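Reading time: 4 minutes

The long wait in the barrel room

I promised last time that I would get around to the question so many of you have sent in, about why the same whiskey can taste so different depending on where in the warehouse the barrel sat. It took me longer than I meant it to (February has a way of getting eaten up), but I finally spent an afternoon at Sakai, the little distillery up the valley road, with Reiko Minami, who has been looking after their barrels since the place opened its doors. She is generous with her time and even more generous with her samples, so you'll forgive me if my notes get harder to read toward the end.

Sakai makes a plain, sturdy rye and a softer wheat spirit, and both of them go into new charred oak. They have 322 barrels put away at the moment, stacked in a tall, narrow building that used to hold farm machinery. There's no heating and no cooling. Reiko opens the big doors in spring when she feels like it's time, and closes them again in the fall, and that is pretty much the whole climate system.

Now, the top of that building gets hot. In July you can climb the ladder and feel the air change on your face, and the wood up there drinks the spirit in and pushes it back out again all summer long. The whiskey from those top rows comes out dark and strong and a bit loud — lots of caramel, lots of pepper, and a drying finish that makes you reach for the water. Down on the ground floor, where it stays cool even in August and the floor is bare earth, everything goes slower. Those barrels are paler, with more fruit and more of the grain showing through.

I had always figured the ground floor barrels were simply behind, like a slower kid in a race, and would get to the same place if you gave them a few more years. Reiko doesn't see it that way at all. She poured me two ryes filled from the same batch in the same week, one from up high at six years and one from down low at nine, and I would have told you they came from different distilleries. The older one had this lovely orange peel and fresh bread thing going on, and hardly any of the char. I'm still thinking about it.

We got to talking about proof, too. Here in our part of the country the air is dry enough that water usually leaves the barrel faster than the alcohol does, so the strength creeps up as the years go by. On the damp ground floor it can stay flat or even drift down a little. Sakai fills at a slightly lower proof than most, partly for that reason and partly, Reiko admits, out of habit. One barrel from under the roof had climbed past 120 by the time they emptied it, and she kept a jar of it on the shelf for visitors who claim they like things strong. I had a very small sip and was happy to move along.

As for blending, they do it by nose and by a big paper notebook. A usual bottling takes 20 barrels, mostly from the middle rows, with a few from the top for color and backbone and a couple from the bottom to lift it up. Emiko Takagi does the first round of tasting in the morning before she's had coffee, and then Reiko goes through the same glasses after lunch without seeing Emiko's notes. When they disagree, the barrel goes back and waits for another season. There is one that has been sent back four times, and I'm told it has a nickname I can't print in a family newsletter.

If you'd like to try this at home, look for single barrel bottlings that list the floor or the row on the label. Plenty of them do now. Buy two from the same maker with a friend, pour them side by side, add a few drops of water to each, and give them a good ten minutes before you decide which one you like. I changed my mind twice at the kitchen table, and my husband changed his three times and then fell asleep in his chair.

Next time I'll be writing about cooperage and why a barrel stave gets left outside in the rain for two years before anyone does a thing with it. Keep the letters coming — I read every one, even the cranky ones about ice.

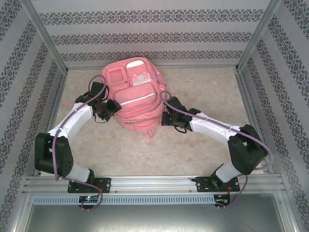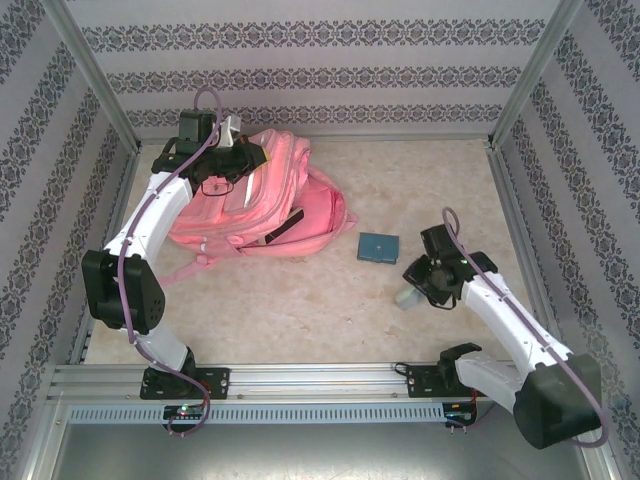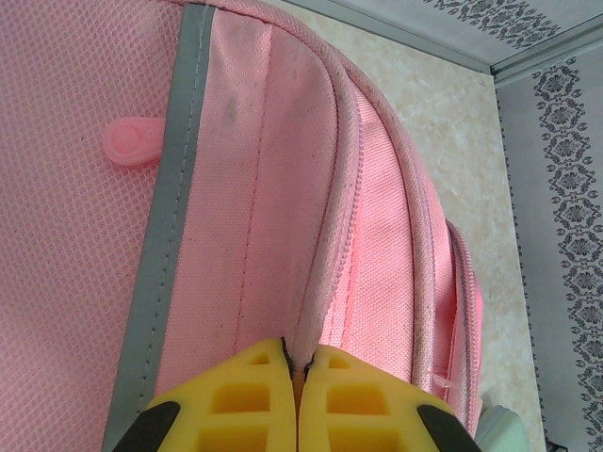 Robot arms in the first two, and a pink backpack up close in the third.

Questions and corrections: reply to this newsletter | © The Slow Pour, all rights reserved | Back to top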